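Pilarix-users mailing list archive
Thread: wrist cam detector vs. the planner, who is lying

From: Entwistle cell, software side
To: pilarix-users
Date: September 14, 2025
Subject: Re: Re: planner refuses approach, "goal in collision", goal is plainly not in collision

Replying below the quote, like an animal.

> We're on Pilarix with the stock scene server and Jesine for perception.
> The arm gets to the pre-grasp pose over the part, the detector is happy,
> and then the planner rejects the last segment with "goal in collision."
> If I turn off scene checking it goes straight in and nothing touches.
> Padding is at the default. I've read the wiki page on the allowed
> collision list and I think I've done what it says. Has anyone seen this,
> and did you fix it or just learn to live with checking off?

Please don't live with checking off. We did that for most of July and I have a drawer of bent brackets I can show you.

We had your exact message, on a disassembly job: desktop towers, side panel off, get the drive out by its blue plastic. Our goal was also "plainly not in collision," and the planner was also right, from its own narrow point of view. It was checking against a scene that hadn't existed for a while.

What happens is that the scene server takes the depth cloud at the moment you call update, turns it into boxes, and keeps them until told otherwise. The detector runs on live frames. So the detector is telling you about now, the planner is telling you about whenever you last called update, and both are very sure of themselves. If your arm was hanging over the case when the cloud was taken, congratulations, your gripper is now furniture. The self filter is supposed to remove it, but the self filter uses the gripper mesh in your description file, and ours was still the mesh for the fingers before last.

Check that first. Load the cloud and the robot model in the viewer, move to pre-grasp, and see whether there are leftover boxes hugging the jaws.
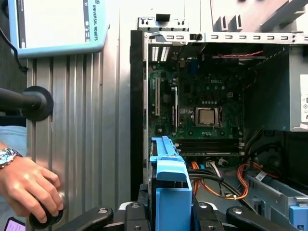

1. Time stamps

Print the stamp on the scene and the stamp on the detection side by side. Ours were 64 seconds apart. The wiki says they "should be close," and I suppose on some scale they are. There's a max_scene_age setting, off by default. We set it to 2 seconds, and now the planner complains about stale scenes where it used to complain about collisions, but at least the complaint has the right noun in it.

2. Bare metal

If there's any shiny aluminum extrusion near your parts, your depth camera is making things up. The grooves come back as a sort of fog standing off the surface, and the box builder takes the fog seriously. We have silver profiles behind the slotted gray panel and it was worst there, to the point where the planner believed the slots were bricked over. Turning the exposure down helped some. What fixed it was putting the extrusion in the scene as a known plane and telling the box builder to throw out any points within a band in front of it.

Be careful how wide you make the band. Ours was so generous at first that it threw out the panel too, and the planner, seeing a clear road, took it.
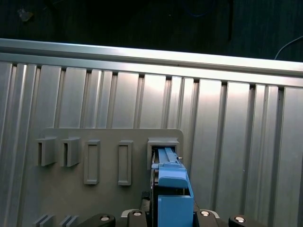 The slot insertions are a separate headache because there you do want contact, and the allowed collision list works on pairs of links, so "fingers may touch panel" means fingers may touch any part of the panel, at any speed, for any reason. We split the panel model into one body per slot and allow the one pair we need, only for the last segment, then take it back. If your skill node crashes in between, the permission stays. Ask me how I know. Put the cleanup in the launcher and not in the skill.

3. Padding

Default padding is applied to the robot and to the scene boxes, so you're paying twice. The wiki mentions this in the section on mobile bases, where I'm sure everyone here has looked. Inside a computer case, with memory slots on one side and the drive cage on the other, double padding leaves you no room at all. We zeroed it on the finger links only and kept it everywhere else. I wouldn't go lower on the wrist unless you like shopping for cables.

Cables, by the way, are invisible to all of this. A loop of thin wire gives you six points of depth on a good frame and the outlier filter eats them. Jesine has a wire class that finds the bright ones well enough and the black ones when it feels like it. We take its mask, blow it up a bit, and push it into the scene as a no-go lump with the rest. It's ugly, and it has made the approach over the drive a lot less exciting.

4. The goal itself

After all that, if you still get the error, dump the goal pose and check which frame it's in. We had one skill sending the grasp in the camera frame with the header saying base. It failed every single time, which made it by far the easiest bug of the bunch.

I replayed 1,000 logged approaches through the planner with the old settings and got 195 "goal in collision" rejections. Most went away with items 1 and 2. I haven't sorted the remainder and I'm not promising to.

The replay script and our scene settings are on the Pillano page of the project wiki. I've pasted the top of that page so you know you've landed in the right place:
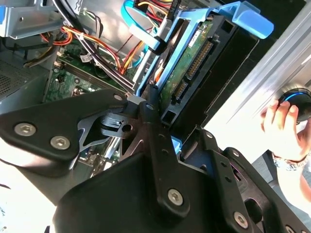 This page was last edited on September 14, 2025.

Pillano: scene settings for drive removal
Works with the current Pilarix release. Do not copy the camera offsets, they are ours. Set max_scene_age before anything else. The replay script wants the log folder as its first argument and will cheerfully run on an empty one and report no failures.

End of paste. That last sentence cost me an afternoon of feeling very good about myself.

If you get as far as item 3 and it's still refusing, send the scene dump along with the goal pose to the list. Just the dump, please, not the whole log. The archive has a size limit and the moderator has my address.

--
Entwistle cell, software side
pilarix-users, replies go to the list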